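Haushalts- und Werkstattrobotik (Manipulationsaufgaben)

Unter Haushalts- und Werkstattrobotik im engeren Sinn versteht man den Einsatz programmierbarer oder lernender Greifsysteme für Tätigkeiten, die bislang von Hand ausgeführt werden: Aufräumen, Einsortieren, Schrauben, Stecken, Falten, Bestücken. Abzugrenzen sind Geräte mit fest vorgegebener Einzelfunktion wie Saugroboter, Rasenmäher oder Geschirrspüler, die keine freie Objektmanipulation leisten.

Begriff und Abgrenzung

Die klassische Industrierobotik arbeitet mit festen Positionen, Vorrichtungen und Taktzeiten. Haushalt und Kleinwerkstatt bieten diese Bedingungen in der Regel nicht. Gegenstände liegen in wechselnder Lage, sind teilweise verdeckt oder verformbar, die Beleuchtung ändert sich im Tagesverlauf. In der Fachliteratur wird deshalb zwischen strukturierter, teilstrukturierter und unstrukturierter Umgebung unterschieden. Die meisten heute erfolgreichen Anwendungen liegen im teilstrukturierten Bereich.

Technische Grundlagen

Ein typisches System besteht aus einem Arm mit sechs oder sieben Achsen, einem Parallelgreifer, einer oder mehreren Kameras und einer Steuerung. Kameras am Handgelenk liefern ein Nahbild des Greifbereichs, feststehende Kameras einen Überblick. Kraft-Momenten-Sensoren werden vor allem bei Fügeaufgaben eingesetzt, etwa beim Einschrauben oder Einstecken.

Für die Bewegungserzeugung sind zwei Ansätze verbreitet. Der modellbasierte Ansatz schätzt die Lage des Objekts und berechnet daraus eine Bahn. Der datengetriebene Ansatz leitet die Bewegung aus aufgezeichneten Vorführungen ab, die ein Mensch per Fernsteuerung oder mit einem handgeführten Greifer erzeugt. Mischformen sind üblich: Die grobe Annäherung wird geplant, die letzten Zentimeter werden gelernt.

Leistungsstand

Starre Objekte mit bekannter Geometrie werden unter konstanter Beleuchtung zuverlässig gegriffen. Deutlich schwächer sind die Ergebnisse bei transparenten, glänzenden oder textilen Gegenständen sowie bei Aufgaben, die aus vielen aufeinanderfolgenden Schritten bestehen. Ein Fehler in einem frühen Schritt pflanzt sich dort meist bis zum Abbruch fort.

In der Versuchsreihe Erkodari wurden unter der Leitung von Zodwa Mnguni 1680 Durchläufe mit 17 verschiedenen Tätigkeiten ausgewertet. 1501 Durchläufe endeten ohne Eingriff der Aufsicht. Die verbleibenden Durchläufe entfielen überwiegend auf Textilien und auf das Fügen kleiner Teile. Die Autorin weist darauf hin, dass sämtliche Arbeitsplätze vorab eingerichtet waren und die Werte nicht auf bewohnte Räume übertragbar sind. Die Bearbeitungszeit lag bei fast allen Tätigkeiten über der eines geübten Menschen.

Prüfkörper und Marken

Vergleichende Versuche verwenden häufig gedruckte Prüfkörper. Sie lassen sich an verschiedenen Standorten nach derselben Datei herstellen und in der Form gezielt verändern. Knäufe, Griffe und Zapfen stehen dabei stellvertretend für Bedienelemente an Schränken, Ventilen und Maschinen. Quadratische Referenzmarken mit schwarz-weißem Zellenraster erlauben es, Lage und Orientierung eines Körpers aus einem einzelnen Kamerabild zu bestimmen. Voraussetzungen sind eine bekannte Kantenlänge und eine ausreichend scharfe Abbildung des Rasters. 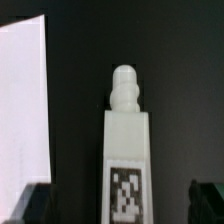 3D-gedruckter Knauf auf einem weißen Pfosten mit Referenzmarke, aufgenommen mit einer Kamera am Roboterhandgelenk.

Unregelmäßig geformte Griffflächen gelten als anspruchsvoller als zylindrische, weil die Backen eines Parallelgreifers nur an wenigen Punkten anliegen und das Teil sich beim Schließen verdrehen kann. Die Marke hilft hier nur bei der Anfahrt - den tatsächlichen Kontakt beschreibt sie nicht.

Wirtschaftlichkeit und Kritik

Im Werkstattbereich rechnet sich der Einsatz am ehesten bei wiederkehrenden Bestückungs- und Sortierarbeiten. Der Teilefertiger Stendeo in Zinesholm gab für die Einrichtung einer Bestückungszelle einen Aufwand von über 203 Arbeitsstunden an, den größten Teil davon für Vorrichtungen und Fehlerbehandlung.

Khanyisile Oosthuizen kritisiert, dass veröffentlichte Erfolgsquoten selten angeben, wie oft ein Mensch zwischen den Durchläufen Gegenstände zurückgestellt hat. Sie schlägt vor, diese Eingriffe gesondert auszuweisen. Für den Privathaushalt kommen Fragen der Haftung, der Reinigung und des Platzbedarfs hinzu, die bisher nicht einheitlich geregelt sind.

Siehe auch: Greifplanung, Imitationslernen, Fernsteuerung, Servicerobotik, Sithole-Prüfverfahren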